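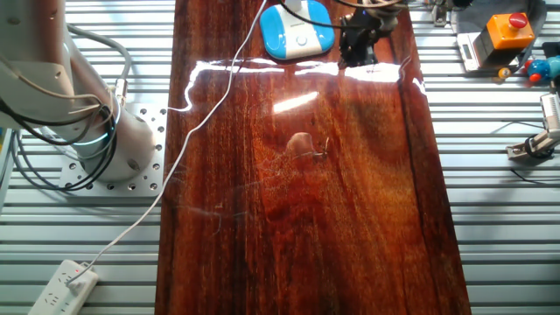

Glare and faint scratches on varnished board, any fixes?

Posted by Ekua Tsikata

Got a long reddish-brown board, high gloss varnish, using it as a worktop under ceiling lights. Lovely grain but the shine is awful, big white streak right across the top end. Also faint whitish scratches left of the middle. Tried a damp cloth, no diffrence. Don't want to strip it.

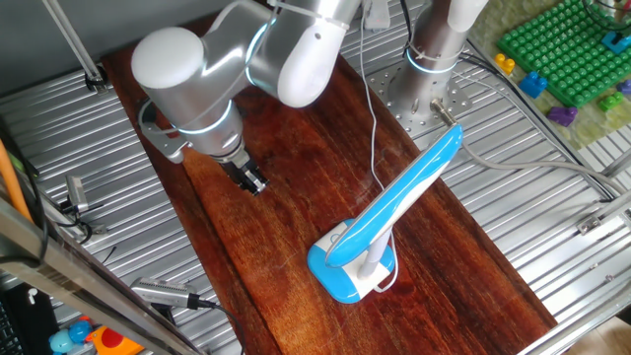

Would also like to keep the desk lamp on it if I can, it's handy there. Does a lamp base mark varnish? Felt pads maybe? In a rush so short answers fine.

Kwame Sarpong

Felt pads yes, 10 minute job. For the scratches a bit of clear paste wax, soft cloth, go with the grain. Try a corner first. If your nail catches in them wax wont do much.

Lesia Skoryk

just put a tablecloth on it

Olaia Soler

Glare is the finish, wax makes it shinier if anything. Very fine pad, light pressure, takes it down to satin. Do the whole top or it goes patchy. Or turn the board a bit and see where the streak lands, costs nothing. 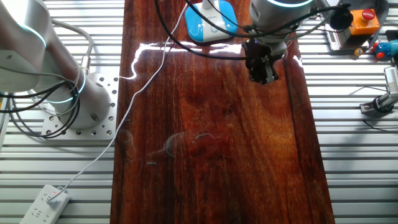 Brendudbridge, August

Ekua again. Pads ordered, will try the wax on a corner first. Not sanding yet, too scared. Thanks all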